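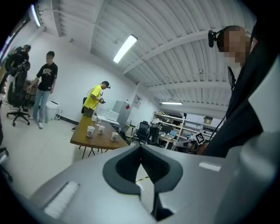
Good evening, everybody, and thank you for coming in on a Thursday, I know the bus from Lukeden isn't much fun at this hour. I want to talk tonight about giving, and mostly about the small, steady kind, because that's the kind that has kept our tree nursery going for seven years. When people ask me how much they ought to give, I tell them to think of something on the scale of four plastic cups on a brown table. Picture what it would cost you to fill those with coffee once a month for yourself and three friends, and there's your monthly gift, more or less. (Pause here, let them do the sum.)

**Where the money went**

Since last May we've planted 2,471 seedlings along the Erkier creek, mostly alder and willow, with a stretch of wild plum up by the old ford that I pushed for, and I'll admit I pushed for it mainly on account of the jam. The young people in the Kadrić program did the planning for that whole bank. They picked the spots, they wrote to the landowners, and they stood up in front of the town meeting and asked for the water line – I was so proud I could hardly sit still!

Read Krešimir Golob's letter here, just the second paragraph. He joined the program at sixteen and he's now running the planting days himself. Go slowly over the part about his grandmother's field.

**What we're asking for**

- A monthly gift, any size, set up through your bank
- Or a single gift by check, made out to Besteo Youth and Trees
- Your name and a mailing address with it, please, so we can write back

I get asked whether this is the same as buying offsets. It isn't, and I'd like to be plain about that, even if it costs me a donor or two. We don't sell you a number of tons, and we won't send you a certificate saying your flight has been taken care of. Your gift pays for tools, bus fare, lunches and a wage for the program leaders, and what comes of it is a creek bank with roots in it and more than five young leaders each year who know how to run a meeting. (If someone asks about carbon figures, say we don't measure them, and offer to talk afterward.)

**Closing**

Thank the hall. Thank the Kadrić families by the door, and ask them to stand if they're willing. Forms are at the back, pens too – please bring the pens back this time.

Questions until they need the room.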